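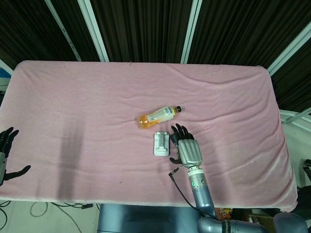
Unit 4: What happens when a plant closes

Notes to go with the February session. I've written these up from what I said at the board, plus the bits I skipped when we ran over. If you were there, you can jump to the Fludari case, which we only got halfway through.

Where we left off

Last time we looked at how a union wins recognition at a workplace. This time we're at the other end of the story, when the employer wants out. I find this the hardest unit to teach, partly because I grew up in a town with one big employer and I remember what the kitchen table talk was like the winter it was winding down. So forgive me if I get a little heated in places (I did in class, and the people next door heard me).

Some words first

A layoff, in the way I'll use it here, means workers are sent home and might be called back. A closure means the site shuts and the jobs are gone. A transfer of work means the same product gets made somewhere else, by other people, often under a different company name. Management will sometimes use the softest of these words for the hardest of these things, so when you read a company letter, underline every one of them and ask what's really being announced.

Notice is the time between telling people and ending the job. Severance is money paid on the way out. Effects bargaining is talking about how a closure will be carried out, once the company has already made up its mind about whether. That last one matters a lot, and most of you mixed it up on the reading response! Bargaining over the decision and bargaining over the effects are two separate conversations, and in a lot of places the union only has a clear right to the second.

I'm not giving you legal rules to memorize in this unit. They differ from country to country and they change. Look up your own before the paper and cite what you find.

The Fludari case

Fludari made pump housings and fittings at a plant in Fleltden. At the time of the announcement it had 627 hourly workers there, down from more than 1,000 when the second line was still running. The parent firm, Van Dijk, had bought the business a few years earlier and had been moving orders to a newer site called Zirkton bit by bit.

The people on the floor saw it coming in small ways. Maintenance stopped ordering spares for the old presses. Two supervisors left and weren't replaced. Tooling went out "for repair" and didn't come back. Ildikó Sárközi, who was the senior steward on the evening shift, kept a notebook of all this, with times and truck numbers, and I can't tell you how useful that notebook was later on. When she brought it to the plant manager she was told the company had no plans to close.

Then came the meeting. Everybody on days was called to the canteen at 2 p.m. and given a one-page letter. The site would close in 12 weeks. The letter called it a "realignment of capacity." The evening shift found out at the gate, from the people walking out.

What the workers did

There was a real argument over this, and it went on for two nights in a church hall. One group wanted to occupy the plant right away and hold on to the machinery, which was the only thing in the building the company still cared about. Another group was scared of losing severance and wanted to bargain. A third, mostly older workers close to retirement, wanted the pension question answered before anyone did anything at all.

What they settled on was a kind of middle road. They set up a round-the-clock presence at the gate, and truck drivers from a different union agreed to honor it. No tooling left the site while it was up. Inside, people kept working their shifts and kept getting paid. Meanwhile the bargaining team asked for three things: longer notice, a better payout, and first refusal on jobs at Zirkton with moving costs covered.

Murray Whitelaw led the company side. His opening position was that there was nothing to discuss, as the decision had been made. He held that line for nine days. Then a customer started asking where its parts were, and the tone of the letters changed quite a bit (I've put three of them in the packet, read them in order, they're almost funny).

What they got

The notice period was doubled. Severance went up, though by less than the team had hoped for, and workers with short service did badly out of the formula. Zirkton offered places to anyone who applied before the closing date, and very few took them. It was a long way off, the pay was lower, and people had kids in school and parents down the road. The plant closed all the same.

Was it a win? I go back and forth. Roughly half the class said yes and the other half looked at me like I'd lost my mind for asking. My own view, this year anyway, is that the gate gave them a say over the price of the closure and no say over the closure itself, and that both parts of that sentence deserve your attention.

Things to look for in your own case

Start with leverage. Who needs what, and by when? At Fludari the pressure point was the tooling and a customer with a delivery date. In a hospital or a call center it would be something else entirely, so don't just copy this one over.

Look at time too. Long notice helps workers plan, but it can also drain a campaign, as the people with the best prospects leave first. Sárközi makes this point in her interview, and she's pretty blunt about it.

Then look at who got left out. The letter spoke about hourly staff. There were also agency cleaners and canteen workers at Fleltden, and they weren't in the bargaining unit. They got a week. I've seen whole articles on closures that don't mention these workers once.

And please, follow the work as well as the workers. If the product is still being made, somebody is making it. What do they earn? Do they have a union? Did the two groups ever talk? In this case there was one phone call between stewards and then nothing, and I'd love for one of you to dig into why.

For next time

Read the three company letters and the Sárközi interview. Write 500 words on either the church hall argument (which group would you have sided with, and what would you have said to the other two?) or the missing contract workers. Bring it on paper, please, as we'll be swapping and marking each other's drafts in the first half.

If you haven't picked a case for the final paper yet, come see me during office hours. Smaller workplaces are welcome. A bakery is fine. One student last year wrote on the closing of a bowling alley and it was a terrific paper.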